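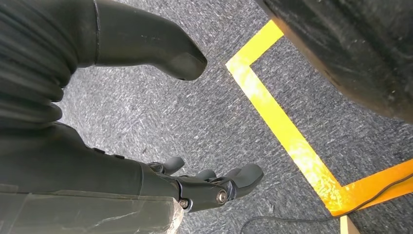
Do people draw a flower more accurately when they are given only a grey pencil?

They draw its shape more accurately and its markings less so, and they complain more while doing both.

4. Results: what happened when the coloured pencils went away

4.1 The drawings

The glasshouse at Grurno keeps a stack of paper by the door, and visitors are invited to sit down and draw whatever is in flower. Until January 2019 they were offered a tin of coloured pencils as well. The tin was then withdrawn for the length of our study and replaced by soft graphite, an eraser and a short printed apology. Visitors could leave their drawings in a box on the way out. We had 1,309 drawings by the end of the graphite period, after removing shopping lists, portraits of companions and one very thorough plan of a kitchen extension.

The coloured drawings used for comparison came from the previous season and had been kept in the same box, in no order that we could detect. They were matched to the graphite set by plant, as far as the plant could be told. This is a larger qualification than it sounds. A lily is a lily to most people, but a good many orchids were drawn as if the visitor had been told about them over the telephone.

Each drawing was scored by two readers for outline, for the way the petals sat in relation to each other, for tone, and for markings such as spots and veins. The readers worked apart and did not discuss scores until the set was complete. They have discussed them a great deal since.

Outline scores were higher in the graphite set for nearly every plant. The difference was clearest in flowers with a strong profile, the slipper orchids above all, where the pouch was usually given its proper depth and was sometimes even attached to the rest of the flower. In the coloured set the pouch tended to be a yellow oval. We take this as a sign that the yellow was doing the work. Once a visitor had found the right pencil the flower was felt to be more or less finished, and the outline was left to look after itself.

Petal arrangement improved too, though by less. Here the gain came almost wholly from overlaps. Visitors with coloured pencils rarely let one petal pass in front of another, preferring to fan them out like a hand of cards. Those with graphite had to separate the petals somehow, and the easiest way was to darken the one behind. Several seem to have discovered this halfway round the flower, so that the left side is flat and the right side has suddenly acquired depth.

Markings went the other way. Spots that had been carefully placed in purple or rust were left out in graphite, or turned into a general smudge. The veining on the paler irises vanished from all but a few sheets. A spot, it appears, is something people notice as a colour first and a place second, and when the colour cannot be had the place goes with it.

4.2 Tone

We had expected tone to be the great success of the graphite set, and had written part of the discussion on that basis. It has been rewritten. Most visitors used a narrow band of middle grey from start to finish, and the darkest mark on the sheet was very often the signature. Red flowers gave the most trouble. Many were drawn much darker than they looked when we checked them against a grey card, presumably on the grounds that red is a serious colour. Yellow flowers were left almost white, even in shade.

White flowers were the exception. A white camellia cannot be drawn in graphite without drawing something else, usually the leaves behind it, and visitors who chose one were forced into the full range of greys whether they liked it or not. The tone scores for camellias are well clear of the rest. So, it must be said, is the number of holes worn in the paper by the eraser.

The light made some difference as well. The glasshouse faces the estuary at Polport and is bright in the morning and dull by mid-afternoon, and in December it is dull all day. Readings at the drawing bench went up to 3,000 lux, but the better tone scores do not come from the brightest hours. They come from the hours when the sun was low and to one side and the flowers had a lit half and a dark half. Any drawing teacher could have told us this. One did, at the planning stage, and we noted it down as a point for later study.

4.3 What the visitors wrote

A margin was left on each sheet for remarks. It was used on 347 of the graphite drawings, and the remarks were read by Iveta Šťastný, who had not seen the scores. She sorted them into comments on the plant, comments on the task and comments on the pencil. The last group was the largest and the least friendly.

The remarks on the plant are the more useful. A fair number of visitors named the missing colour in words, often with some care: "the pink of the inside of a shell", "brown like tea with milk in". Drawings that carried a note of this kind scored a little higher for markings than drawings that did not. It would be pleasant to say that writing the colour down helped people to see where it was. It is just as likely that careful people do both.

Scent also found its way into the margins, which we had not allowed for. It was mentioned most on sheets from the Odora bed, where the night-scented plants are kept, and hardly anywhere else. Some visitors tried to draw it, generally as wavy lines. Our scoring sheet had no place for wavy lines, and the two readers settled on ignoring them, one more willingly than the other.

4.4 Limits of the comparison

The two sets were not made by the same people, and we cannot say who was in either. Someone who sits down to draw in spite of a note saying there is no colour may be more determined than someone who sits down because there is a nice tin. The paper changed as well. The coloured drawings were made on smooth stock, while the graphite ones were made on a rougher sheet from Štefanec that the glasshouse had bought for another purpose and wished to be rid of. Rough paper flatters soft pencil, and part of the gain in tone on the camellias may belong to it.

Time spent on each drawing was not recorded. We had meant to ask visitors to write down when they began and when they stopped, but the clock in the glasshouse was slow throughout the study — by how much depended on the damp — and the few times we did collect include several drawings finished before they were started. These have been left out of the scores reported in Figure 2 and Table 3, though the drawings themselves were kept in.

The coloured pencils went back on the bench when the study closed. The graphite was left beside them, and the box is still being emptied in case anyone uses it.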